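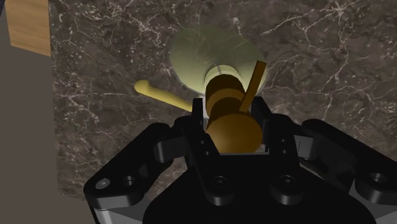

Wrist view in the sim, gripper closed on the spool-shaped part over the green disc.

Sim cell: fingers closed but part slips on the way down
Started by irel_bench, 7 Apr 2018

irel_bench
Setting up a simulated tabletop cell, one arm with a two-finger gripper. It picks all right from straight above. On the way down the part starts to creep between the fingers, worst with round ones. Physics step is 2 ms. Finger friction is whatever came with the model. I would like to fix the setup before I run 700 grasps through it overnight.

dq_henda
Raise the friction on the finger pads. Stock values are nearly always too low. Check that the pads have their own contact material too, because on a lot of models they inherit it from the finger links.

Tadeusz S.
I disagree with starting there. Crank friction and you hide a bad closing force, then you spend October finding out why nothing matches the real arm. Log the force on both fingers first. If one side reads more than the other, your linkage joints are not mirrored properly.

irel_bench
Logged it. Left finger carries more than the right through the whole descent. Mimic joint on the right side had a different damping value, no idea how long it has been like that. Set both the same and the creep is much smaller on the spool part. Round parts still bother me. Outside view, with the yellow-green one held low over the counter:

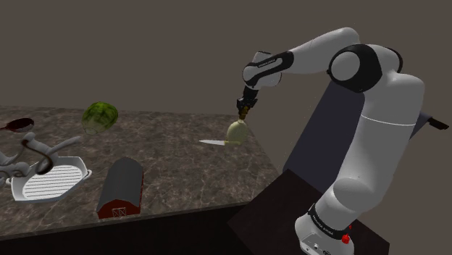
Reply 5: contact and clearance

montse_q
With a part that gets wider toward the bottom, closing near the top pushes it down and out of the fingers. Move the grasp point lower. Also look at the knife under it. If the collision shape on the handle is a plain box it may be taller than what you see, and then you touch early and the part gets shoved up. Turn on the collision view and look.

dq_henda
Agree on the grasp point. I still say friction. I run mine higher than stock on every cell and have had no trouble.

Tadeusz S.
No trouble in sim. Have you run the same program on hardware?

dq_henda
Not that one, no.

irel_bench
Collision view on. The knife handle was a box and it stood 7 mm too high. Swapped it for a hull and dropped the grasp point. Friction left at stock for now. Ran 50 picks and lost two, both with the round part – I can live with that tonight. Will post the force logs after the long run.

Wenceslao
Save a copy of the model file before you start. The last update put my joint damping back to default and I only noticed from the logs.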